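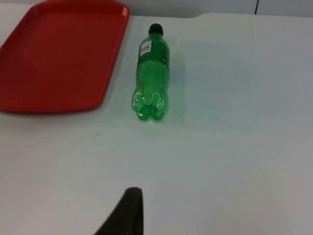 Prurkamard Water Board Opens Applications for 520 Field and Office Posts

The Prurkamard Water Board has opened the online application for 520 posts in its field and office divisions. The form is available from this morning and it will stay open until the end of November.

Most of the posts are for junior meter inspectors and pump station operators. The remaining places are for accounts clerks in the Jerel and Zuvham district offices. Candidates may apply for one category only, and a second form from the same person will be rejected.

For the inspector and operator posts, the candidate must have finished secondary school. The accounts clerks need also a diploma in commerce or bookkeeping. Persons who have already worked for the Board on contract for two years get a relaxation in the upper age limit.

The selection has two stages, a written test and after it a check of documents. The written test will be held in Jerel and at the Dlamini Technical College. It covers general knowledge, basic arithmetic and simple office English. There is no interview for any of the posts.

In the last recruitment the Board received 3,625 forms, and 1,004 candidates were called for the document check. Many forms were refused at that time for a missing signature.

Admit cards can be downloaded two weeks before the test. The Board will not send them by post.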